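Plendanel, series two. Progress report to the fund, covering to the end of February

Prepared by Dalia Ķēniņš, series producer. Jyoti Upadhyay has seen the numbers but not the wording, so blame me.

Where we're at

Eleven episodes locked. Four more in the edit, one of those needs a new ending. Delivery still on for the date in the agreement, just. For anyone new at your end: Plendanel is the daytime panel show, four regulars and a guest chair, live to tape with a studio audience of 40. Series one went out in the 11 am slot and we've kept it.

Casting

You'll have seen the coverage of the Pimville episode. Short version. Two of our regulars had a proper blue on set over something one of them said in a magazine, the guest got caught in the middle and walked off before the second break. We kept rolling. The cut that went to air lost most of it but a bit of audience phone footage got out the same night and that's what the papers ran with.

Both regulars have signed for the rest of the series. One of them wanted a different seat, she's got a different seat. The guest has had a written apology from us and a call from me, and has been paid in full. She may come back for the final. Wouldn't put it in the schedule yet.

Complaints: 1447 received by the network up to the cutoff, nearly all about that one episode. 22 were about other things (language before midday, a joke about caravans, the new theme music). The network's standards people have asked for the unedited recording and our call sheets. Both sent. No finding yet.

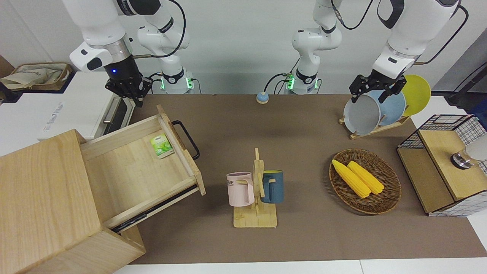 Will the complaints hold up the second payment?
The second payment is tied to delivery of episode 11 and that's been delivered and accepted, so we've invoiced as normal. If the finding goes against us the agreement asks for a written response in the next report, and we'd do that.

What we've changed since

Guests now get a briefing with the floor manager before makeup. Used to be after, and half of them were too rushed to listen. Regulars see the topic list the night before, not the guest's answers. Phones collected from the audience at the door, which went down badly the first time and has been fine since. We've also put a second person in the gallery with the authority to call a break. Jyoti did it for the first two tapings, Stoica are supplying someone from here on at the rate in the original quote.

Format

The cooking bit is gone. It never worked live, ran over every single time and the regulars talked through it. Its six minutes have gone to viewer letters, which rates better in the quarter hour and costs next to nothing. Kitchen set is in storage at Nastow, storage paid to the end of the series. Happy to hear from you if another of your productions wants it, colour's a sort of mustard.

Viewer letters has had a good run. The one about the wedding speech got picked up by breakfast radio and we got a guest booking out of it.

Budget

Overall on track but not in the same places as the plan. Under on set and props. Over on security (phones, extra person at stage door after Pimville) and over on legal, which you'd expect. Hair and makeup over too, my fault, I budgeted for four chairs and forgot the guest. Moved money across from the kitchen line to cover it. Full spreadsheet coming seperately, Jyoti is still reconciling the cabs.

Travel for the Pimville trip came in under because we drove back the same night. Not doing that again, crew were wrecked.

Risks

One regular has been approached by a reality show that films in our last taping block. Her agent says she's not going. Her agent also said that about the last one. We have two stand-ins, both have done a pilot taping, one of them very good.

Studio availability: we lose the big studio for one day to a telethon. Options are the small studio with half the audience or tape two in a day later on. Leaning to the second. Need to know your view on overtime before we commmit.

Publicity: network wants to use the walk-off in the promo for the back half. We've said no for now, guest hasn't agreed and we're not going to lean on her.

Next period

Finish the four in the edit. Record letters inserts. Lock the guest for the final. Reshoot the titles without the kitchen in them. Get captions turned round faster, two eps went up on catch-up without them for the first day and we had a fair complaint from a viewer, since answered.

Overtime answer is the one I need from you first please. Email's fine, or ring after 3 pm when we're off the floor.

Dalia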